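About Novavine

Novavine is a small automation workshop in Wallin. Alasdair Gourlay and Sekar Wijaya started it to work on handling jobs that shops and small packers still do by hand. There are 4 of us on staff now, and most of our work is with single arms at a table.

Our open day

We open the workshop to visitors every December. Last time we had 377 people through, over 100 of them from schools in Ineck and Vandano. Doors open at 10 a.m. and the arm runs until we close.

The main demonstration is a household one. The arm works with something green and round and a small wire stand on a table. Elibariki Barasa runs this part and takes questions as it goes.

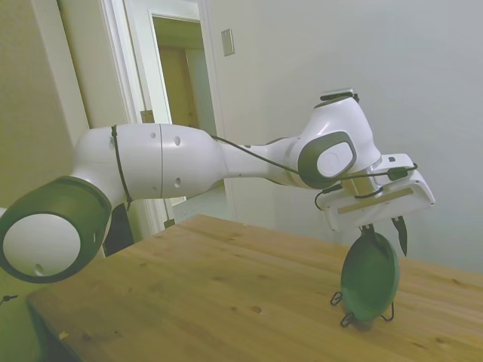 The arm at the demonstration table, with the green piece in its gripper.

Visitors often ask why we picked such a plain job. A thin rim gives the fingers very little to hold, and a light stand moves if it is bumped. Reinaldo Araújo set up the task and still changes it from year to year - the stand has been the hardest part to get right. 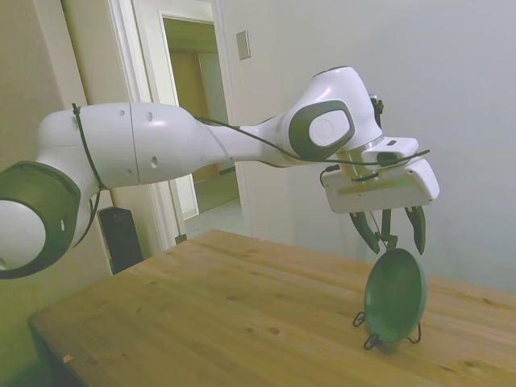 Green plate and black wire stand, open day demonstration.

After the demonstration Victor Rotich gives a short talk on how we plan a job, from the first visit to a customer's site through to training their staff. It lasts half an hour and there is time to talk afterward.

Visiting us

The open day is free. School groups should book ahead through the office, and we can take classes in the morning only. Children under 12 need an adult with them.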